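3.2 Open containers and rigid items

The household survey divided stored items into those that take the shape of their container and those that do not. Folded textiles belong to the first group and gave few difficulties. Clothes hangers belong to the second. They are light and cheap, and most homes keep more of them than are in use at any one time, yet they were among the items respondents most often described as "never put away properly." Of the 100 households that returned the Lelach questionnaire, 40 kept their spare hangers in an open basket or bin, usually at the bottom of a wardrobe or on a shelf in the laundry area.

Furtado's earlier work on closet use treated the spare hanger as a by-product of dressing: a garment comes off, and the hanger stays on the rail until someone needs the space. The present study considers the next step, in which the hanger leaves the rail and is stored with others of its kind. We were interested in how the outline of the item - a hook at one end of a wide, flat body - relates to the opening of the container, and in whether households chose containers with that outline in mind.

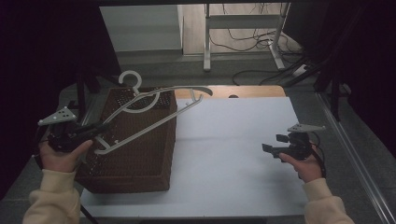 Figure 6. Plastic hanger held over an open wicker basket on a white tabletop.

3.3 Fit between hanger and basket

The hanger in Figure 6 is a white molded type with notches along the lower bar and a small strap hook near one end. Held at a slant, it reaches past the basket on one side. This relation between a long item and a shorter opening was common in the homes we visited. Residents dealt with it in two ways. Some stood the hangers upright with the hooks above the rim, which made single hangers easy to find but caused the hooks to catch on one another. Others laid them flat across the top and accepted that the ends would stick out.

Woven baskets raised a further point. Several residents reported that strap hooks and notches caught in the weave when a hanger was pulled out quickly, and two had changed to smooth-sided bins for this reason. The others kept the basket because it matched the furniture or was already in the house. Camargo (personal communication, October) observed the same preference in the Dantas apartments, where the look of a container was mentioned before its size in most interviews.

We did not find that a larger basket led to better order. In the homes with the deepest containers, hangers were mixed with belts, clothespins and shoe bags, and residents took longer to name what was inside. Depth therefore appears in the coding scheme as a separate variable from the width of the opening. The full set of codes is given in the Planard appendix, together with the interview guide used for the home visits.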